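Section 7: Filling the Gilar Produce Stand

By now your Gilar stand should be standing straight on its four feet, with the shelves clicked in and the baskets sitting on top of them. If one of the shelves still rocks a little, please go back to Section 6 and see to the feet first, as it's no fun doing that once there are vegetables in the way. If all is well, wash your hands, fetch your greens and carrots, and let's get the stand looking like a market stall.
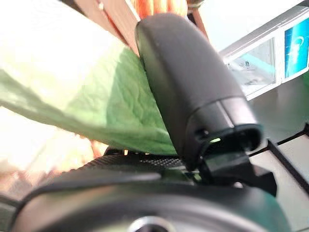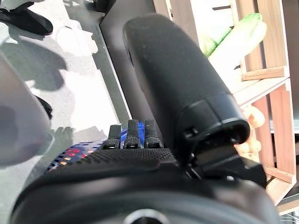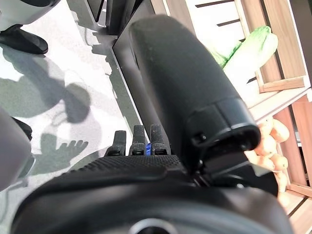 You'll want a clear patch of floor in front of the stand, enough to kneel on comfortably and to set down a bag or a box. Good light helps too. A morning window is lovely for this, but any ceiling lamp will do as long as you can see into the backs of the baskets.

1. Wipe each basket with a dry cloth, including the rim, and run a finger along the inside to feel for rough spots. Fine sandpaper takes care of those in a minute.

2. Line the baskets with the paper liners from the packet marked 393. Fold the extra paper down under the rim so it doesn't poke up and tickle the leaves.

3. Start with the carrots and other roots. Lay them lengthwise, all pointing the same way, with the thick ends toward the back. If they came with their tops on, twist the tops off first and leave a short stub.

4. Put the heavy things low. Potatoes, squash, beets and whole cabbages belong on the bottom shelf. Our customers sometimes write to say this spoils the look of the stand (and we do see their point!), but the stand is 61 inches tall and it's much steadier with the weight near the floor.

5. Lettuce and other leafy greens go in last. Hold each head from underneath, at the stem, and lower it in with the leaves facing up and out. Tuck any long outer leaves inside the rim.

6. Step back and have a look from the doorway. Move things about until you like it. This is the pleasant part, so take your time over it.

Note: Leaves that touch the wall tend to get bruised when somebody reaches past them. Leave a hand's width between the back of the baskets and the wall.

Note: If you bought the Arkum side rack as well, fill it after the main stand. Herbs and garlic do nicely there.

CAUTION: Do not load the stand with more than 80 pounds in total. That includes the baskets themselves.

CAUTION: Never drag a filled stand across the floor. Take the baskets out, move the stand, check that it's level, and put the baskets back. Glossy floors scratch more easily than you'd think, and the feet can slip on them, so use the felt pads there.

Keeping greens fresh

The stand is meant for a cool room out of direct sun. Lettuce will keep its crispness for the day, and after supper it ought to go back in the refrigerator. A light misting at noon does wonders on a warm afternoon. Carrots don't need misting, and they don't care for it either. Kam-wah Liao, who wrote the first edition of this guide, liked to lay a damp cotton towel over the greens overnight, and that works well too from November until the weather turns warm again.

Change the paper liners whenever they feel damp. Refills are listed under Spare Parts at the back of this guide.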